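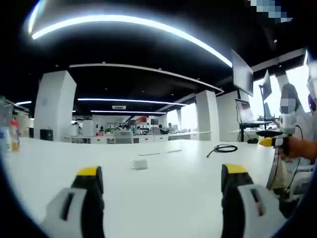
Home Contents Previous Next Search

3.2 Building the hand-held grippers

The grippers were put together in the Brellham shared workshop from the Fenard drawings, with small changes to suit the parts we could get. Each has two opposed fingers with a black inner body, light-coloured outer plates and a yellow tip (Figure 2). The tips were cast separately so that a worn one could be replaced without taking the finger apart.

Finger position is read by a sensor on the drive shaft and stored as a value from 0 to 255, with 0 taken as fully closed. We set the zero point again whenever a tip was changed. Readings were logged 30 times a second by a small program written for the project, which we call Shehu.

Early versions flexed sideways when the operator squeezed hard. Thickening the finger root fixed most of this, at the cost of a heavier tool. Some 80 test grasps were made with each version before the next was printed. The final version had been through 2,000 open and close cycles by the end of April, and the only part replaced was a return spring.

Figure 2. Hand-held grippers at the worktable, fingers of the nearer one wide open. A coiled black cable and small items lie on the white tabletop.

Cable routing was left to the operator. A cable that hung straight down pulled on the housing during long sessions, so later builds have a clip near the grip. The clip is not in the Fenard drawings and has to be printed on its side.

Last updated Thu 23 August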